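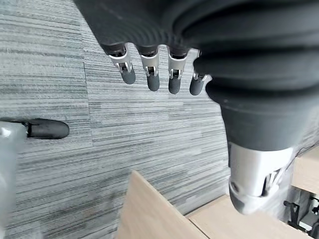 Beverley Nuttall asked under our last post whether she should stop wearing her compression garment at night, as the waistband had begun to rub. Our nursing team has asked us to answer in full, as several other patients have sent similar questions.

1/ Patients recovering from abdominal surgery at the Kimley Clinic should continue to wear the garment day and night until their first review. Please do not stop wearing it at night without speaking to the ward.

2/ Rubbing at the waistband is common. A thin cotton vest worn underneath will often help. Check that the fabric lies flat and that the top edge has not rolled over when you sit.

3/ If the skin is broken, blistered or numb, telephone the nurse line on extension 851. The line is open every day, including bank holidays. Outside clinic hours your call will pass to the Bellamy ward.

4/ Each patient is given two garments on discharge so that one can be washed while the other is worn. Wash by hand in cool water and dry flat. Tumble drying will shrink the panels.

5/ Swelling changes a good deal in the first 14 days. A garment that fitted well on discharge may later feel loose. We will exchange it for another size at no charge if you bring it to reception, washed, with your discharge letter.

6/ A reply from Lustitz asks whether an ordinary support garment from a shop may be used instead. We would ask patients not to do so before their review. The pressure differs from one make to another, and the seams may sit across the wound.

7/ Fitting appointments at our Luraswood site last 20 minutes. Please wear loose clothing and bring both garments. A chaperone is available on request.

8/ The printed aftercare booklet has been amended at page 13 to include the advice on cotton vests. Patients who hold the November edition may ask for a new copy at reception or by post.

9/ We cannot give advice on individual wounds through this account. Please do not post photographs of your wound in the replies.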